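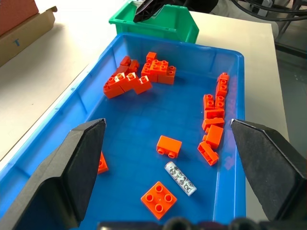

Home News Projects Events Forum About

Search this site Go Advanced search

Kukesero 14 is out, and the two-arm planner finally shares a clock

July 21, 2026

The new release of Kukesero went up this morning, and if you run two arms over one table, clear your afternoon. Version 14 is the biggest change to the planning side since the project left its old repository, and the part everybody has been asking for is in: both arms now plan against the same timeline, with the same idea of where the other one is going to be.

Up to now each arm had its own planner and a lock. If the left arm wanted the space over the tray, it took the lock, did its pick, and gave the lock back, while the right arm sat there holding a brick over its bin like a polite guest. Safe, yes. Slow, very. The new scheduler (it's called Barasa, and it lives in its own package so you can leave it out) cuts the table into small patches of space and time and lets each arm book only what it needs. An arm that is leaving a patch can hand it over while it is still moving. Watching the two paths weave past each other in the viewer is a real treat!

Murray Penner, who wrote most of Barasa, has been testing on toy bricks because they are cheap, hard to break and surprisingly mean to a planner. They hook together. They land on their sides. Two that are pressed together look like one long one, and then half of it comes up and the other half stays put.

"I picked bricks thinking they'd be the easy case," Penner told us. "All one color was the really bad idea. Every edge you want is orange on orange."

That brings us to the perception side, which got nearly as much work. Rudo, the segmentation node, used to hand the planner one mask per blob of color. A stack came through as a single odd lump and the grasp sampler would happily go for its middle. Rudo now proposes several ways to split each lump, using studs, shadow lines and depth steps, and gives each split a score. The planner can then ask a much better question: which grasp works under most of the likely splits? Often that is a loose piece out in the open, so the tray gets thinned out from the easy end while the clumps wait for a better look.

The better look is the piece I'm happiest about. When the scores are too close to call, the wrist camera makes a short sideways move before the fingers commit, and Rudo runs again from the second view. It costs a little time on that pick and saves a lot of fumbling. You can turn it off with the flag second_look, but try it on before you do.

Now some numbers from the release notes. The test run was 1,826 pick attempts, split between the old planner and the new one, on the same pile of bricks poured out fresh each time. The old lock-based setup managed 234 placed bricks an hour with both arms running. The notes don't give a matching hourly figure for Barasa yet, because the runs were stopped and restarted a lot during tuning, and Penner would like a clean set first. Fair enough! The logs are up for anybody who wants to dig through them, and they include the failures.

And there are failures. Pieces that stand on end against a tray wall are still hard, as one finger has to fit between the brick and the plastic. The grasp sampler now knows about the walls and the raised rim, so it won't try to drive a finger through them, but very often it answers "no grasp" and moves on. A push action that nudges a brick away from the wall first is on the list for October. Shiny surfaces are another sore spot. Reflections of bricks in a glossy tray wall sometimes get a mask of their own, and Rudo will for a moment believe in a brick that lives inside the plastic. The depth check throws most of these out.

Round things have their own setting now too. A cylinder in among the bricks used to be treated as a box with bad edges, and the fingers would close at a slant and squirt it across the tray. Set shape_hint to mixed and the sampler lines the fingers up across the long axis before closing.

Smaller changes worth knowing:

The drop step now checks the other arm's fingers over the bin before it opens. Before, it only checked the wrist.

Planning requests time out at 240 milliseconds by default. You can raise this, but the handover between arms gets choppy if you go far.

The log viewer can play both wrist cameras side by side, with the booked patches drawn over them. Scrubbing backward works at last.

Config files from 13 will load, with warnings. The old lock settings are read and ignored.

If you use the Clidus driver for your grippers, update that first. The new scheduler wants finger position as well as open or closed, and older drivers only report the second. You'll get an error on startup that mentions a missing field called width, and updating the driver clears it.

Penner will be answering questions in the forum this week, and he's especially keen to hear from people with arms mounted closer together than his. The source, logs and upgrade guide are all on the downloads page.

Comments (5)

tallpaul_k
Upgraded over lunch. The handover thing is gorgeous. My arms used to take turns like kids on a slide and now they just go. One hiccup, had to delete my old calibration cache before Rudo would start.

Marisol
Does second_look work if only one of the arms has a wrist camera? Mine has a fixed overhead one for the left side.

M. Penner
@Marisol yes, it's set per arm. Leave it on for the right and off for the left. The overhead view still gets used for the first pass. @tallpaul_k thanks, the cache thing is a bug, I've opened a ticket.

greasemonkey88
Ghost bricks in the tray wall, oh yes. I put matte tape on the inside of mine last year and it helped a ton. Looking forward to peeling it off.

Ines
Any plans for three arms? Asking for a very crowded table.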